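Izzati Halim
8월 · 오후 11시 무렵 작성 · 스레드

지난주에 우리 분해 셀에서 팔이 한 번 제대로 멈췄다. 다친 사람은 없다. 비슷한 작업 하는 분들한테 쓸모가 있을 것 같아서 경과를 적어 둔다.

작업은 중고 데스크톱 해체다. 본체를 눕혀 놓고 하드디스크, 확장 카드, 메모리 순으로 빼서 분류한다. 제어 쪽은 Trutow, 작업 순서 관리는 Noltton을 쓴다. 둘 다 들여온 지 1년이 안 됐다.

증상부터. 드라이브를 뽑는 동작에서 힘 제한이 걸리지 않았다. 설정값은 16N인데 로그를 보니 순간적으로 23N까지 올라가 있었다. 팔은 그 상태로 계속 당겼고 본체가 상판 위에서 밀렸다.

비상정지는 내가 눌렀다. 버튼은 정상으로 동작했다. 그런데 정지하고 나서도 그리퍼가 레일을 물고 있어서 손으로 풀 수가 없었다. 전원을 내리고 수동 해제 나사를 돌려서 뺐다. 여기서 시간을 제일 많이 썼다.

처음에는 래치를 의심했다. 이 기종은 플라스틱 래치를 누른 채로 당겨야 빠지는데, 덜 눌린 상태에서 당기면 당연히 걸린다. 그래서 같은 본체로 5번 다시 돌렸고, 그중 두 번 재현됐다. 두 번 다 래치는 끝까지 눌려 있었다. 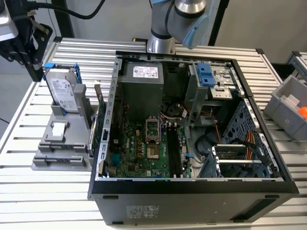
그다음에 본 게 힘 센서 영점이다. 우리는 그리퍼를 갈아 끼울 때마다 영점을 다시 잡는데, 순서 파일을 열어 보니 영점 잡는 단계가 케이블 정리 단계보다 앞에 있었다. 케이블이 당겨진 상태에서 손목이 돌아가면 그만큼 값이 틀어진다.

확인은 간단했다. 케이블 묶음을 풀고 손목만 천천히 돌리면서 값을 찍었다. 아무것도 안 물었는데 방향에 따라 7N 가까이 차이가 났다. 23에서 16을 빼면 딱 그 정도다. 이걸 왜 설치할 때 안 봤는지는 나도 할 말이 없다.

문제가 하나 더 있었다. 힘 제한을 넘으면 소프트웨어가 먼저 멈춰야 하는데, Noltton 쪽에서 재시도가 켜져 있었다. 제한에 걸리면 600밀리초 쉬고 같은 동작을 다시 보낸다. 현장에서 보면 안 멈추고 계속 당기는 걸로 보인다. 기본값이 켜짐이었고 우리가 안 껐다.

조치한 내용. 영점은 케이블 고정 뒤로 옮겼다. 재시도는 껐고, 제한에 걸리면 사람이 확인해야 다음으로 넘어간다. 수동 해제용 공구는 셀 바깥 기둥에 걸어 뒀다. 전에는 서랍에 있었다.

케이블 고정 클램프는 Stullico 걸로 주문했다. 오기 전까지는 속도를 절반으로 낮춰서 돌린다. 처리량은 떨어지는데 어쩔 수 없다.

본체 쪽 피해는 드라이브 케이지가 약간 휜 정도다. 드라이브 자체는 읽힌다. 재판매용이 아니라서 그냥 자재로 넘겼다.

아직 모르는 것. 재현이 안 된 세 번은 왜 괜찮았는지 설명을 못 하겠다. 손목이 들어가는 각도가 매번 조금씩 달라서 그런 것 같은데 로그에 각도를 안 남기고 있었다. 오늘부터 남긴다.

Tóth 장비 쓰는 분들 중에 손목 케이블을 안쪽으로 넣어서 쓰는 분 있으면 고정 방법 좀 알려 주시면 좋겠다. 클램프 달고 나서 값은 다시 올리겠다.

최근 글
· 그리퍼 손가락 패드 교체 주기 기록
· 나사 머리 뭉개진 본체는 어떻게 넘기나
· Trutow 로그에서 시간 밀리는 문제
· 폐메모리 분류함 다시 짠 이야기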